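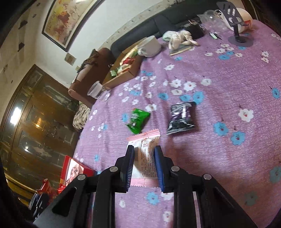
Small snack packet with pink sealed ends, green packet behind

Preltard Shared Vault for Teams

Preltard is a password and access vault for companies who keep their work in online applications. It is made by Prandisitz, and it is sold as a yearly subscription. Your staff sign in one time in the morning, and Preltard opens the mail, the documents, the payroll and the other services for which they have permission. The passwords are not shown to the staff unless you allow it.

What is included

Every subscription has the same functions. We do not keep the important ones for the more expensive plan.

Shared folders with separate rights for reading, using and changing
Sign-in approval on a mobile phone, or with a hardware key
Access log, kept for 41 weeks and exportable as a spreadsheet
Automatic closing of all access when an employee leaves
Emergency access for a second administrator
Browser extension and desktop program, both in English and French

How the sign-in works

The employee enters a personal passphrase and then confirms on the second device. The passphrase never leaves the computer. From it the program calculates a key, and only with this key can the vault be opened. Prandisitz does not have a copy, so our support desk cannot read your records and also cannot restore a forgotten passphrase. For this case please set up the emergency access during the first week. It must be confirmed by 2 administrators, and it has a waiting time which you choose yourself.

If you use already a directory service, Preltard can take over the groups from it. Changes in the directory arrive in the vault within a few minutes. Nested groups are supported to the third level. Deeper levels are ignored, and you will see a warning in the log.

The Tak hardware key

Tak is our small USB key for employees who do not want to use their own phone for work, or who are not permitted to carry one at their desk. It needs no battery and no driver. You touch the metal contact when the light flashes, and the sign-in is approved. One Tak can be registered for one person only. We recommend to order a spare for each administrator and to keep it in a locked drawer. Tak is not included in the subscription.

Price

Preltard, up to 25 users, one year: $488
Preltard, up to 100 users, one year: $1,642
Tak hardware key: please ask for the current price

Prices are in Canadian dollars, before tax. For larger organizations, and for schools and health centres, we prepare an offer on request. You may pay by credit card or by cheque.

Storage and backup

All vaults are stored encrypted in our data centre at Furkeck. A copy is made each night and held in a second building. You can also download your own encrypted backup at any time from the administration page. The free program Preltard Reader opens this file without an internet connection.

System requirements

A current version of any of the usual browsers. The desktop program needs 4 GB of memory. Version 6 of the program is no longer supported after 5th October, so please install the update before this date. Your licence remains valid and your folders are carried over unchanged.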